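4.2 Moving for work inside the company

We turn now to the people in our sample who changed countries without changing employers. Of the 597 technology workers who answered the full survey, 148 had taken at least one posting abroad, and 53 of those had taken two or more. They had worked mostly out of the Dornow and Prukovora offices, and the jobs they held covered a good deal of ground, from support desks and test benches to product planning and sales engineering. We were lucky that so many of them wrote at length in the open boxes, and we have tried to let their answers shape this section as much as the numbers do.

The first thing we noticed was how seldom a posting began with a formal opening. Most people told us that somebody had mentioned a project over lunch, or that a visiting colleague had asked whether they would ever think about a year away. A tester at the Dornow office wrote that she had "said yes in a hallway and found out what the job was in December." Answers of this kind came from junior and senior staff alike, and they fit well with what we heard in the interviews, where people often had trouble naming the moment at which they had applied for anything. 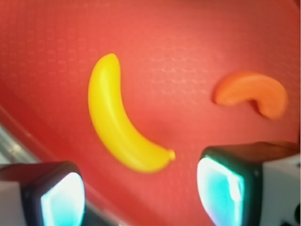

Figure 3. Toy banana on a red textured surface, with the tips of two gripper fingers.

Informal openings were kind to those who already knew a lot of people, and rather less kind to everyone else. Workers who sat in small teams, or who worked from home most of the week, told us they usually learned of a posting after it had been filled. Several of them were quite gracious about it, we should say, and put it down to bad timing. When we compared their answers with those of colleagues at the same grade in larger teams, though, the gap was wide enough that timing alone seemed to us a poor explanation. Length of service helped a little. Having once shared a project with the receiving office helped a great deal more. 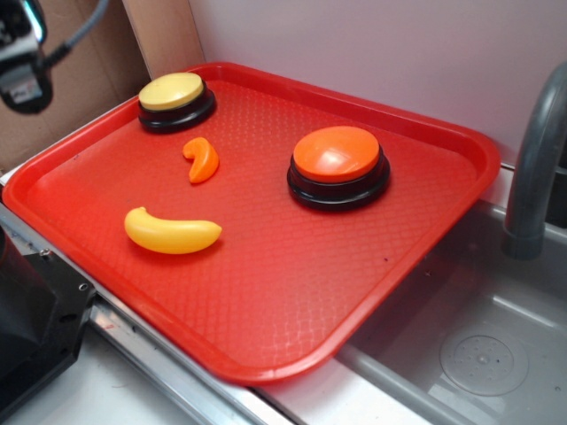

Language at work came up far more often than we had planned for, and we ended up adding a second round of interviews to give it proper room. We spoke with 28 people in that round, all of whom had moved to an office where the everyday language was not their first. Nearly all said that meetings were manageable and that the small talk on either side of them was the hard part. Work done around a shared object was easier going. With a red tray on the counter and a couple of round push buttons standing on it, two people can point, and "the yellow one" will carry them a long way even when the grammar is shaky. A planning call offers no such help, and our strategists and product people reported feeling tired and slow for much longer than our technical staff did. One of them remembered dreading the first five minutes of every Monday call – the part with the weekend in it – well into her second year.

Managers tended to underrate this. In the matched answers, where we had both a mover and the person they reported to, managers mostly described the settling-in period as a matter of weeks, and movers described it as a matter of seasons. We don't read this as a lack of care. Many of the same managers had gone to some trouble over housing, school places and tax forms, and movers were grateful to them for it. Tiredness of this sort is simply hard to spot from across a desk, and people who have just been given a chance they wanted are slow to complain.
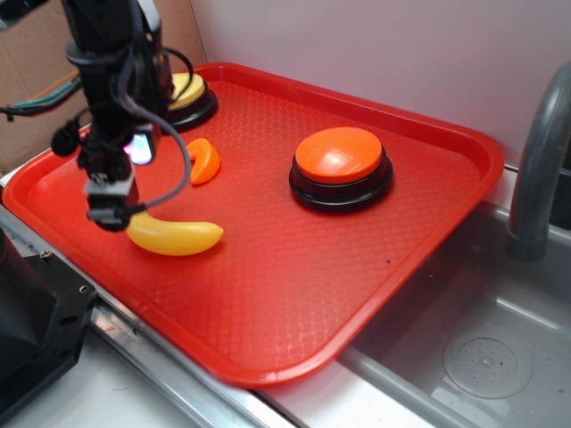 Figure 4. Two round push buttons on a red tray, with the robotic arm at upper left.

Coming home turned out to be the least supported step of all. The Rajan program, which handled most of the postings in our sample, ended its contact with movers on the day the posting closed, and the smaller Lultness scheme had no return step written down anywhere that we could find. People came back to teams that had been rearranged while they were gone, and a fair number spent their first months explaining what they now knew how to do. Some found a good home for it. Others left for another firm, often a little sadly, and told us they would have stayed if anyone had asked them what they wanted next.
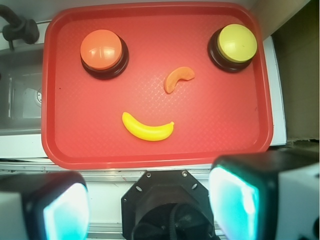 4.3 Partners, children and the second career

Very few of the postings we studied involved only one person's working life.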